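Finally got out to Curanstead for the cheese open day, April 2023, drove up with Shuk-fan Tsao and a cooler in the back seat. Two dairies on the one road. Overgaard first, goats and a tiny make room, you look in thru a window. 200 wheels of the aged stuff on the racks. Smelled like hay and butter.

Tasted four. The ash one, wow. Young tomme a bit rubbery, sorry. Bought the ash one and a tub of curd for pierogi.
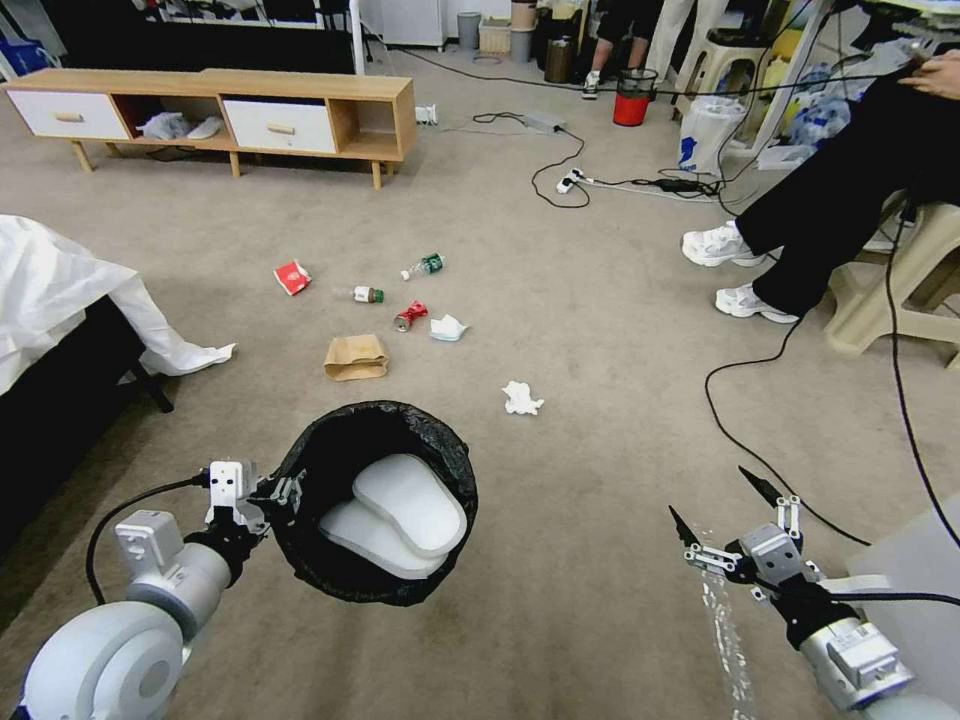 Then Ziston, across the creek. Bigger, louder, long line for the grilled cheese (sourdough, their cheddar, pickled ramps, worth it). Got a quick turn stirring the vat, my arms are still sore. They let you try the whey, kind of sweet, Shuk-fan had seconds. I'm going to bake bread with mine, recipe soon if it works.

Parking is $2, bring cash. Ziston shop shuts at 4 and they mean it. Next one is in August, when teh peaches are in.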